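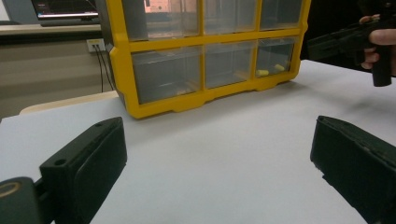 Storage and Retrieval of Small Consumables in a Shared Workshop
Project report, second-year Design and Technology
Kirsty Hebden

1. Background

The Marsden workshop is used by four teaching groups and by students working alone outside timetabled hours. Small consumables (earplugs, washers, felt pads, cable ties, spare fuses) were kept in the cartons they were bought in, on a shelf behind the door. Cartons were opened from whichever end was nearest and were often put back on top of one another. The technician's stock book listed 1374 separate small items at the start of the project, spread over 122 product lines. Most of those lines are used once a term or less and are outside the scope of this report.

The aim was to find out whether a small drawer organiser on the bench would shorten the time needed to fetch the items in daily use, and whether users would return unused items to the right place.

2. Choice of unit

Three types of storage were considered: open bins, a lidded compartment box and an upright unit with clear drawers. Open bins were rejected on account of dust from the sanding area. The compartment box was tried for one week and given up, as the lid has to be lifted fully before any one compartment can be reached, and this needs clear space behind it.

The upright unit is yellow plastic with six clear drawers in two rows of three. The base is thick and has a notched lower edge. It stands directly on the white bench top and was not fixed down during the trial. The left drawer of the bottom row is wider than the two beside it, and this affected how the contents were assigned (section 3).

Units from Dasley and Ravus were compared on paper. Both catalogues give outside dimensions only, so the inside size of a drawer has to be estimated from the drawings. I would advise anyone repeating the work to ask for a sample first.

3. Assignment of contents

The bottom row was given to items taken out with one hand while the other is holding work. Earplugs were assigned to the bottom right drawer. The wide drawer was reserved for felt pads, and the middle one was kept as a spare for returns -- items whose proper drawer the user did not know.

The top row was assigned to washers, fuses and cable ties, in that order from the left. No labels were fitted in the first stage. Labels were left out on purpose, to see how far the clear fronts would serve by themselves.

4. Method

Eight users took part. Each was asked to fetch one named item from the door shelf and then the same item from the organiser, starting from the same mark on the floor. Times were taken with a stopwatch from the word "go" until the item was placed on the bench mat. Half of the users did the two parts in reverse order. The drawers were stocked lightly, with a few items in each at most, so that a full drawer could not be spotted more easily than the others.

One session was held on a Saturday morning when the extraction was off. The times from that session were kept, as the noise level was not expected to matter.

5. Results

Seven of the eight users were faster with the organiser. The eighth opened two wrong drawers in the top row before finding the fuses, and was slower than with the shelf.

Earplugs gave the fewest errors. Small pale items were harder to pick out through the drawer fronts, particularly where the plastic reflected the room lights -- two users bent down to look before choosing.

Returns were less satisfactory. The spare drawer was used for items that had a place of their own, including felt pads.

6. Problems

The unit moved on the bench when a drawer was pulled sharply. Rubber feet would probably cure this, but the notched base leaves little flat area for them. A strip of Nusance bench tape along the rear edge was suggested by the technician and has not been tested.

7. Further work

Repeat the timings with printed labels on the drawer fronts. Remove the spare drawer from use and record where unknown items are then left. Test the unit with full drawers.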